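### Tema 2. Marcar el suelo: la cinta como herramienta de orden

Apuntes para el módulo de organización de espacios, taller Sutia, grupo de abril.

Empezamos por mi parte favorita del curso, ¡y la más barata! Antes de comprar estanterías o cajas, se puede ordenar una sala entera con un rollo de cinta y un rato de rodillas. Una línea en el suelo dice dónde acaba el paso y dónde empieza la zona de trabajo, y lo dice sin carteles.

Vocabulario que usaremos (método Fosach):

- **Límite**: línea continua que cierra una zona.
- **Esquina**: dos tramos que se encuentran. Basta para fijar la posición de un mueble o de un soporte.
- **Pasillo**: lo que queda libre entre dos límites. Se dibuja primero, siempre.
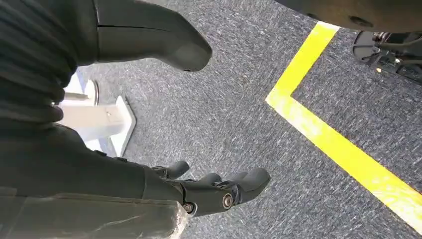
Elegir el color es elegir el contraste, y merece más atención de la que solemos darle. Los suelos lisos y claros admiten casi todo; los jaspeados engañan, porque mezclan fibras claras y oscuras y se comen los tonos medios. Sobre una moqueta gris moteada, el amarillo vivo funciona de maravilla: la L se lee enseguida, con sus dos tramos y su esquina. Un gris o un beige ahí se perderían — haced la prueba con un trocito antes de gastar el rollo.

Sobre moqueta, además, la cinta agarra peor que sobre baldosa. Aspirad primero, pegad sin estirar y apretad con la palma de un extremo al otro. En las esquinas me gusta solapar los tramos y cortar después.

**Ejercicio.** La sala Skirncombe necesita una zona de trabajo y un pasillo de entrada. Dibujad el plano en papel, marcad solo las esquinas con cinta y recorred la sala 10 veces, entrando por la puerta y con algo en las manos. Corregid lo que estorbe y cerrad entonces los límites. Traed el plano con las correcciones a la vista, ¡los tachones son lo más interesante!

Lectura: cuaderno Iyengar, p. 243.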